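When Robots Come to Work: What Happens to the People?

Tuesday, May 29, 2018

Have you ever had a chore that was exactly the same every single time? Maybe you set the table every night, or match up socks on laundry day (there is always one sock left over, isn't there?). Now imagine doing that chore all morning, having lunch, and then doing it all afternoon too. Lots of grown-ups have jobs with parts like that. And lots of workplaces are trying out robots to help with those parts.

When a machine does a job that a person used to do by hand, we call it automation. It's a long word, but you already know plenty of automation. A dishwasher is automation. So are the doors at the grocery store that slide open when you walk up with your arms full.

Let's visit a workplace in the town of Pundavbridge. It's a company called Jarnholm, and it makes puzzle and game sets for classrooms. There are 24 people in the packing room, and they get 337 boxes ready to mail on an ordinary day. Inside each box are little parts that have to be sorted, put together and checked. Pegs go in boards. Caps go on pegs. Pencils go in with the score sheets. If you have ever opened a game and found a piece missing, you know why somebody has to be careful!

Putting a cap on a peg sounds easy, and for you it is. Your eyes find the peg, your fingers pinch the cap, and down it goes while you're thinking about what's for supper. For a robot it is a big piece of work. It has to find the cap, which might be lying on its side. It has to open its fingers wide enough, but close them gently enough. Then it has to line everything up, and if it is off by even the width of a crayon tip, the cap bumps the peg and rolls away.
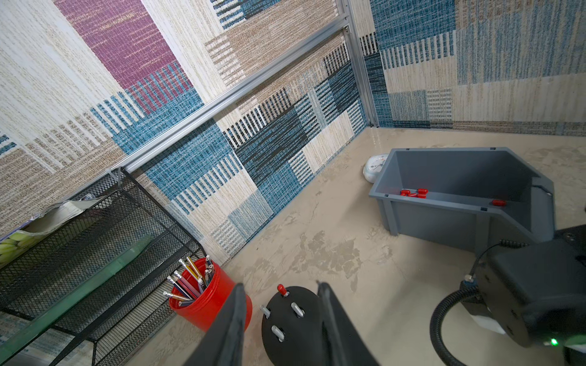
So a robot has to practice, a bit the way you practiced tying your shoes. At Jarnholm, the practice happens with a person nearby. The packers know tricks that were never written down anywhere, like how to tip a cap upright with one finger before picking it up, and the people who program the robot come and ask them to show how it's done. Some of the packers were surprised to be asked. They had been doing it for so many years that they had stopped thinking of it as something you could be good at.

The robot project has a name, Bunnag, and it started in January with one robot in one corner. Now 14 of the packers have learned how to work with it. They can start it, stop it, give it a new batch of parts, and tell from the sound when something has gotten stuck. There is a big stop button too, and everyone in the room learns about that on the first day, even people who never go near the robot.

What changed for the people? Well, some things got nicer. Pinching tiny caps all day can make your hands and wrists very sore, and the packers who work with the robot do less of it. They spend more of the day checking finished sets and fixing the odd ones, and they say the day goes by faster when they get to move around.

Some things got harder, too, and it wouldn't be fair to leave those out. Learning a new machine is tiring, especially when you were already very good at the old way. A few people miss sitting in a row and chatting while they worked. And some people worried, and still worry, about whether there will be enough work for everybody later on. That is a real question and grown-ups don't all agree on the answer. In some workplaces, machines have meant fewer jobs. In others, people moved on to different jobs in the same building. Jarnholm has promised that everyone in the packing room will be taught a new task before an old one is handed to a robot, and the packers meet with the managers to talk about how it is going.

Across the river there's a bigger company called Jemholm, where 679 people work, and they are watching to see how things turn out before they decide about robots of their own.

Something to try at home: ask a grown-up you know which part of their job they would give to a robot, and which part they would want to keep. Then try putting the cap on a marker while wearing thick mittens, using only your thumb and one finger. Do it a few times in a row and see if you get any better at it.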